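### 4.2 Small soft things and where they end up

Tidying research has a weakness for the kitchen. Kitchens have drawers with obvious jobs, and a fork found in the bath is plainly in the wrong place. The shared workroom offers no such comfort. Its furniture is on wheels, its shelves were bought before anyone knew what would go on them, and its smaller contents drift about at a height somewhere between the knee and the elbow.

We kept to the categories of the Plekholm inventory (Section 3), which sorts loose belongings by what people do with them once they are in the way. Of the 500 entries gathered at Westisby, 40 fell under "soft, small, no fixed home": cloths, covers, knitted oddments, the single glove. The category is modest in size and causes disagreement out of all proportion to it. 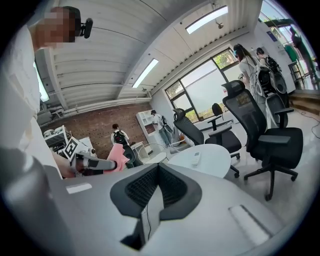

Hard objects get put down. A stapler has a flat side and a fairly clear opinion about which way up it goes. Soft ones get draped, stuffed or dropped, and each of these counts as putting away in the eyes of the person doing it. Our coding scheme originally had one label for all three. By December it had a label for each, plus a fourth for anything left over the back of a chair, a practice we had hoped to treat as an error and were obliged to treat as a custom.

Knitted pieces proved the most awkward of the group. A plain cloth can be folded into a square, and a square looks deliberate on any shelf. A knitted tube has no such manners – fold it and it unfolds, stand it up and it leans. The Latuheru guidelines advise storing such items "flat, with their kind", advice that presumes they have a kind. 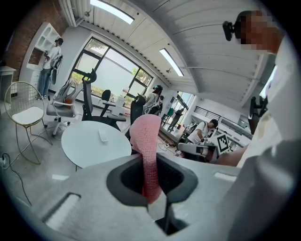

**Figure 7.** Pink knitted or crocheted piece held upright, with open white shelving against the brick wall behind.

Open shelving deserves a word of its own, partly for its popularity and partly for what it does to tidying. A compartment without a door asks to be filled and then shows everyone what it was filled with. In the Mincombe interviews, respondents described open compartments as "tidy" when empty and "useful" when full, and few used both words of the same shelf. Drawers drew no comment at all. We take this as praise.

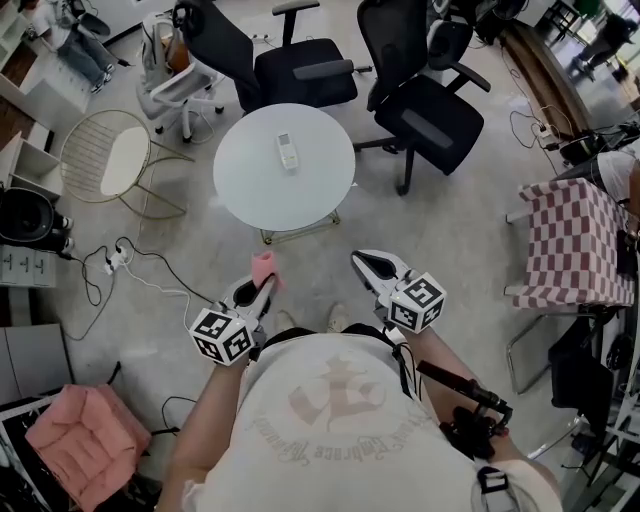
Tables behave differently again. The smaller the table, the more firmly people hold that it should be kept clear, and the more quickly one object comes to occupy it by right. The round white table in the workroom had its remote control, lying alone in the middle of a ring of mismatched chairs like the guest of honour at a poor wedding. Under our scheme a single item of this sort is coded "resident", and other things are coded as intruders upon it. Seats have no residents, only deposits. The tan-brown object on the seat of the white office chair is a deposit, and would remain one under our rules however long it stayed there.

We did not attempt to code cables. An early version of the scheme tried, and produced a category larger than all the others combined, whose members could not be told apart at either end. They are treated here as part of the floor.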